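Skoren hand gripper: setup and upkeep

The Skoren is a pair of hand-held grippers used to record how people handle objects, so that a robot can later be taught to do something similar. It was developed at the Tralta workshop in Zurnitwood, and is generally described by its makers as simple to maintain. Its users describe it in other terms.

A Skoren station consists of the two grippers, a table, a work board and a great deal of cable. The manual, which runs to 195 pages, devotes 4 of them to the grippers and most of the rest to the cable.

Setup

The table goes in first and the board is laid on top. The board must lie flat. Early stations went without one, and the grain of the tabletop proved more interesting to the tracking software than anything placed on it. Curtains are hung at the sides for much the same reason.

Each gripper is then checked for play in the fingers. With the handle released, the tips should open evenly. A finger that lags is usually dirty, occasionally bent, and in one well-known case had been fitted upside down since delivery. The mounting plate on top is tightened last. Overtightening shifts the plate, and a shifted plate ruins a full day of recordings in a way that becomes visible only the following morning.

The usual acceptance test is the pan test, in which the operator lifts a light metal pan from a tray and sets it down again without denting it. The manual calls for 300 repetitions. Few stations report having reached that figure, though all of them have signed the form. 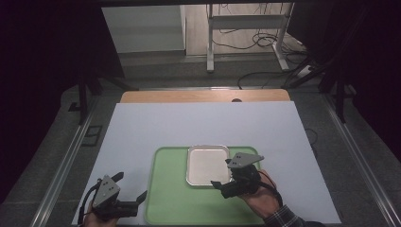

Caption: Skoren station notes, Zurnitwood
Last revised 27 March 2019

A shallow aluminum pan on a green tray makes a good test piece, as the rim is thin and shiny and forgives very little. The right gripper's finger is brought in close to the rim while the left is held open over on its own side. Approaching with both at once is permitted, but tends to produce a noise.

Routine care

Fingers are wiped at the start of each shift and the pivots oiled every May - a schedule nobody has been able to trace to an engineering reason. Cables are led back along the hand and wrist, with enough slack for the operator to reach across the board. Too little slack pulls the connector out. Too much sweeps the pan onto the floor.

Repair

Most faults are in the cable. The Czerwiński procedure, named after the repair shop that first wrote it down, has 2 steps: swap the left and right cables, then see whether the fault moves. If it does, the cable is replaced. If it stays put, the gripper is opened, and the reader is referred to a chapter that has been in preparation for several editions.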